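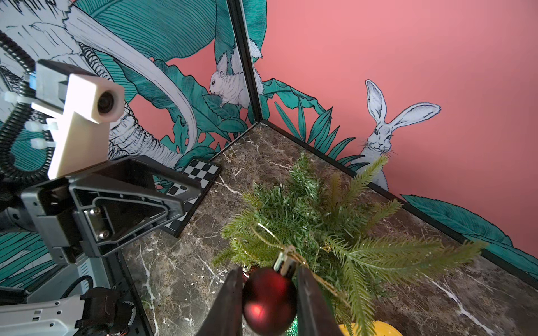 Ornament loops on small artificial trees, part two

The last post covered tree bases. A few people wrote to ask about the other end of the problem, which is getting ornaments to hang properly on a tree that is small enough to sit on a counter. I have kept notes on this over several seasons, and January is when I type them up, while the boxes are still open.

Small trees behave differently from full-size ones. On a large artificial tree the branch is a heavy wire with side tips, and one bauble makes no difference to it. On a tabletop tree the branch is often a single thin wire with needles twisted in. A standard bauble at the tip acts on the whole length of the wire, and the wire bends at the trunk, where it is hard to see and hard to correct. The branch goes down slowly. Check it the next morning.

Three things decide how an ornament sits: the length of the loop, the thickness of the loop, and where on the branch it rests.

Length first. Most baubles come with a thin metallic string loop that is far too long for a small tree. The ornament ends up hanging in front of the branch below, or resting on it, and then it turns to whatever angle the lower branch gives it. I shorten loops with an overhand knot close to the cap. On my tree the finished loop is 31 mm, measured flat from the knot to the top. That clears the needles and leaves the bauble in the gap between two rows of branches. Your spacing will be different, so measure the gap and subtract the height of the bauble and cap.

Thickness next. Thin gold string looks good and slides badly. It catches on the cut ends of the needles on the way on, and catches again on the way off, which is how tips get pulled out. I have tried waxed thread from Torres, which slides well and holds a knot, but the color is a dull brown and shows against anything metallic. For glitter ornaments I leave the original string alone. Every extra minute of handling leaves glitter on the fingers, and from there it goes onto the matte ones, where it stays.

Position last. I put the loop a third of the way in from the tip and then bend the tip up slightly behind it. The bend acts as a stop. Heavier pieces go closer to the trunk and lower down. Matte baubles can go deeper into the tree than shiny ones without much loss, as they don't depend on reflections from the room. Dark red in a matte finish is a special case — deep in the green it nearly disappears under warm light, so I keep those toward the outside.
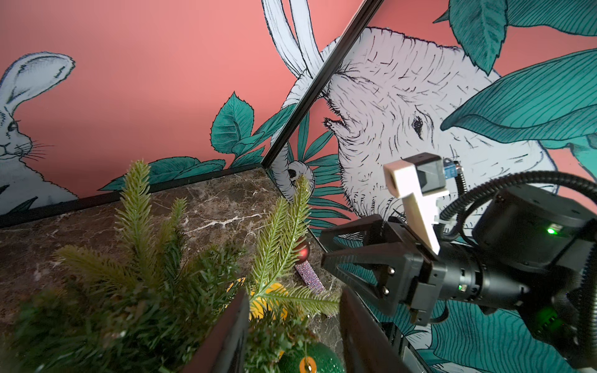
Does the surface under the tree matter for how the ornaments hang?

It matters for level and for slip. Polished stone lets a light base creep each time a branch is pushed, and a tree leaning by even a few degrees puts the loops on one side against their stops and opens up the other side. I use a disc of thin rubber shelf liner under the base, cut slightly smaller than the base so that it doesn't show.

Order of work. I used to hang from the top down because that is how the large tree was always done at home. On a small tree this means the hand passes the finished rows on every trip to the lower ones. Bottom up is better, and inside before outside. Turn the whole tree if the base allows it and keep the working side toward you.

Caps. The metal cap is the part that fails. The two wire legs inside lose their spring and the bauble drops with the cap still on the tree. Pinch the legs together, pull the cap, spread the legs to a wider V and refit. Of the 9 baubles I checked this year, 5 needed it. A dot of glue under the rim also works, but then the wire can't be adjusted again, and I have regretted it on two of them.

Storage. Yayra Darko suggested keeping the shortened loops tied around a strip of card when the ornaments are packed, and I have done this since. Tangles are gone. The card is cut from old Uline boxes, one strip per row of baubles. The Jellside trays I bought two years ago have cells that are too deep for small ornaments, and the loops work their way down under the neighbors. I have gone back to a flat lid with tissue in it.

One thing still open is the yellowing at the needle tips on older trees. I had assumed it was sun. A Woleria tree of mine that stood 8 seasons in a hallway with no window has the same yellow tips as the one from the front room, and I have no other explanation for it yet. If you have a tree with a known history, send me the details and I will add them to the table in the spring.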